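Oil the Board, Skip the Bread Box, and Other February Kitchen Chores

By Gunvor Wallin
3 February 2025

214 shares
9 comments

So the holidays are well and truly packed away, the tree needles are still turning up in my socks, and I've been going through the kitchen doing all the small jobs I put off since August. February is good for this. There's no garden to feel guilty about and the days are short anyway, so I put the radio on and get a rag out.

I'll start with cutting boards, which is what most of you write to me about. If you only do one thing this month, oil yours. Use food-grade mineral oil from the drugstore (the laxative aisle, yes, go ahead and laugh) and please don't use olive oil. My mother used olive oil for years and every board in the house smelled like an old box of crayons. Walnut oil is lovely if you have no nut allergies at your table, but it's expensive and I'd sooner put it on a salad.

Wash the board first with hot water and a drop of dish soap, then stand it on its edge overnight. I mean really overnight. I used to give mine an hour and then wonder why the oil sat on top in a greasy puddle. In the morning, pour on a good splash, more than feels polite, and rub it in with an old T-shirt. Do both faces and all four edges, and be generous on the end grain, where it drinks the stuff up. Leave it until after supper and wipe off whatever is still sitting there. 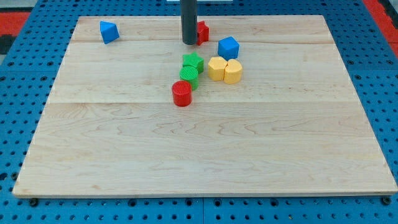 Now, fuzz. If your board feels rough after you wash it, like a cheek that needs a shave, that's the grain coming up and it's easy to fix. A sheet of 200 grit or close to it, wrapped around a cork block or a dry sponge, and go lightly with the grain. Wipe it with a damp cloth, let it dry, and do it again. Two passes usually settles it. I do this on the back porch, even in the cold, because the dust gets into the butter otherwise. Ask me how I know!

For smells, and it's always onion, sprinkle on coarse salt, cut a lemon in half and scrub with the cut side. Leave the slush there while you drink a cup of coffee, then rinse. Garlic takes two rounds. Fish has its own board at my house, an ugly plastic one that goes in the dishwasher, and I've never regretted it.

Never put the wooden ones in the dishwasher. I know you know. My brother-in-law knows too, and he's on his third board.

A warped board can often be talked back. Lay it hump side up on a damp towel, put a stack of heavy books on top (something between to keep the covers clean) and leave it a day or two. Then dry it standing up so both faces get air. It works on a small bow. It didn't work on the one I left leaning against the radiator all of last winter – that one is a shelf in the shed now, with the twine on it.

Wooden spoons get the same oil. I do them all at once in a loaf pan, just roll them around and leave them lying there on a rag. If one has gone black at the tip, sand it back until you see clean wood. If it has split, out it goes, into the kindling basket.

Moving on to knives, briefly. A drawer full of loose knives is bad for the knives and worse for your fingers. Roll each one in a dish towel if you haven't got a block. And hone before you cook, a few strokes each side, even if you're only doing carrots. I keep the steel next to the salt so I trip over it.

A word about the bread box. I had one for ages, a pretty enamel one, and everything in it grew mold by Thursday. Now I keep the loaf cut side down on the board with a clean towel over it, and what we won't eat in two days goes in the freezer, sliced. The toaster doesn't mind. The enamel box holds dog biscuits and is much happier.

While you have the oil out, do the squeaky pantry hinge with one drop, on a toothpick. Do the handle of the rolling pin too. Then wash your T-shirt rag by itself or throw it away. If you use linseed or one of the other drying oils on furniture, spread those rags flat outdoors until they're stiff, well away from anything that burns – they can heat up all by themselves in a wad, and that's no joke.

One reader asked whether beeswax on top is worth the bother. I think so. I melt one part wax into four parts mineral oil in a jar standing in a pan of barely simmering water, then let it cool until it's like soft butter. It makes water bead up nicely, and it's kind to dry knuckles at this time of year. An old jam jar of it lasts me until summer.

Next time I'll get to the oven door and that brown stuff between the panes. I've been putting it off, so send me your tricks if you have any, and tell me which screws you had to take out.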